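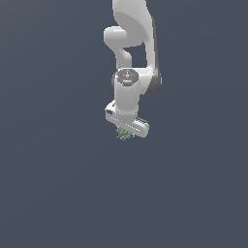
Dandley Reisekissen im Test: neun Nächte, ein steifer Nacken weniger

24. April 2020, Kategorie: Lifestyle & Reise
Beliebte Beiträge | Newsletter | Kontakt

So, ihr Lieben, ich hab's endlich getan und mir das Dandley bestellt, nachdem mein altes Hörnchen von Omo im August den Geist aufgegeben hat (Naht auf, Kügelchen im ganzen Auto, reden wir nicht drüber). Seitdem habe ich im Zug immer auf meiner Jacke geschlafen, und das sah genauso elegant aus, wie es klingt.

Bezahlt habe ich 60 Euro, und ja, da musste ich kurz schlucken! Dafür ist der Bezug wirklich schön weich und kratzt auch am Kinn nicht. Der Schaum ist vorne deutlich flacher als hinten, der Kopf kippt mir also nicht mehr ständig auf die Brust. Probegelegen habe ich zu Hause auf dem Sofa, neun Nächte lang, mein Mann fand das sehr komisch.

Was mich nervt: der Beutel. Das Kissen geht rein, aber nur mit Knie und viel gutem Zureden, und der Kordelstopper rutscht. Frisch ausgepackt hat es außerdem ziemlich nach Chemie gerochen, nach ein paar Tagen auf dem Balkon war das weg. Den Bezug kann man bei 30 Grad waschen, der Reißverschluss klemmt dabei gern mal an der Ecke.

Zum Vergleich hatte ich noch das aufblasbare von Nanier da. Wiegt fast nichts, quietscht aber bei jeder Bewegung, und das will im Großraumwagen wirklich keiner hören.

Von mir gibt's vier von fünf Sternen. Den fünften bekommt Dandley, wenn der Beutel größer wird.

Nächste Woche: die Schlafmaske von Chiang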